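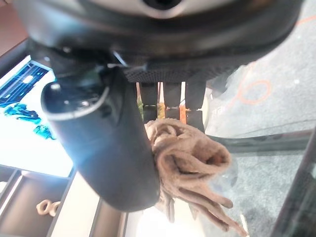

March 6, 2026

Back on the farm march project this morning after a long break, so this entry is partly me catching myself up. Hubert, if you're reading this, skip down to the part about the Levell petition, that's the bit I need you for.

Where we are: the newspaper batch is now fully keyed. It came to 1653 clippings once the duplicates were out, and I'm calling that final unless somebody finds another box (please don't find another box!). The date field is clean. The place field is mostly clean. The crowd size field is a swamp and I spent most of today standing in it.

The trouble is the big October march, the one that came down the Nirik road into Levell over grain prices and the unpaid farm wages. We have it as one event in Haruna. I now think it should be two, or maybe one event with two legs, and the coding book doesn't have a rule for that. The farmers set off from the mill side and the day laborers came up from the canal villages, separate organizers, separate flags, separate demands on paper, and they only joined up at the bridge outside town. Every paper treats it as a single procession, of course, which makes sense if your reporter was waiting in the town square with a notebook. But the union circular gives two starting points and two speakers' lists. If we keep it as one row we lose the laborers' wage demand completely, and that's half of what I care about here.

Tried it three ways:

First, split into two rows and shared the crowd between them. Hated it right away. I have no grounds for any split, I was just making numbers up with a straight face.

Second, two rows, crowd size blank on both, with a parent row holding the newspaper figure. Better. But the export script counts the parent as a third march and the yearly chart jumps.

Third, one row for the rally in the square (crowd figure lives there) and two linked rows typed as "approach." The script already ignores "approach" for the yearly total, it was put in for the tractor convoys and then forgotten. This works! The chart didn't move and both demand lists survive. I've done it this way in the test copy only. Not touching the main file until we've talked.

If we adopt it, we have to go back through the other joint marches. I searched for anything with two or more organizing bodies and got 63 rows. Most will be fine as they are, two unions signing the same leaflet isn't the same thing as two columns meeting on a road. I read through a dozen before lunch and only a couple looked like real candidates. Slow work but pleasant, and some of those leaflets are wonderful. One has a whole verse about the price of fertilizer, with rhymes in it.

Levell petition. Okay, Hubert. The Lusent scans have the petition handed in at the district office the day of the rally, and page two is a list of villages with thumbprints and signatures. I had always read the number at the foot, 260, as the number of people signing. Looking at it again on the big screen I think it could be the number of households. The word in front of it is abbreviated and the same abbreviation shows up in the ration list from the same office, where it has to mean household or the list makes no sense at all. You know that clerk's handwriting far better than I do. Could you look at both side by side and tell me if I'm dreaming? Scans are in the petition folder, and I put a copy of the ration list next to it so you don't have to dig.

It matters for the coverage table. As people it's a small petition from a large area. As households it's most of two villages, and then the claim in chapter two about the canal side being "lukewarm" has to go. I wrote that sentence, so I'm allowed to be rude about it.

Interview tapes: listened to 30 minutes of the retired schoolteacher's tape again, the stretch where she talks about cooking for the marchers at the bridge. I'd marked it as background and skipped it last time, which was dumb. She says the canal people arrived first and had to wait, and that there was an argument over who would walk in front. None of the papers have that. She also says the rice ran out before the farmers showed up, and she's still annoyed with them! I typed up that stretch in full and tagged it to the new "approach" rows. The rest of the tape is still only summarized. Sound is poor from the point where the fan comes on, and I'd like someone with younger ears to have a go.

One thing I'm less sure about. She puts the meeting at the bridge in the morning, and the papers have the procession reaching the square in late afternoon. It's a short walk. Either they sat at the bridge for hours arguing about the order, or she's remembering the time the canal group got there and not the time they all left. Left the time field empty and put both versions in the notes. Resisting the urge to pick the one I like.

Small stuff, so it's written down somewhere:

The spelling of Nirik is now the same everywhere. There were four versions, one of them mine.

"Police estimate" and "official estimate" were being used for the same thing. Merged to "official." The old label is kept in the source note.

Do not sort the demands tab by itself. It isn't locked to the row IDs and you will scramble it. I scrambled it. Restored from last night's copy and lost twenty minutes plus some dignity.

The clipping with the torn corner has a readable date after all, on the back, upside down.

Asked for the missing weeks of the district paper again. Same reply as before, they're "being bound." They were being bound when I started on this.

For next time: get an answer on the household question, then decide on the approach rule and write it into the coding book before anyone keys another joint march. Then the search results, from the thirteenth row on. I'd also like to redraw the route map with both roads on it, as the current one only shows the mill side and stops short of the bridge. The base map Hubert Borkowska traced is good, it just needs the canal path added, and I think the old irrigation sheet has it. Second drawer, under the rolled posters.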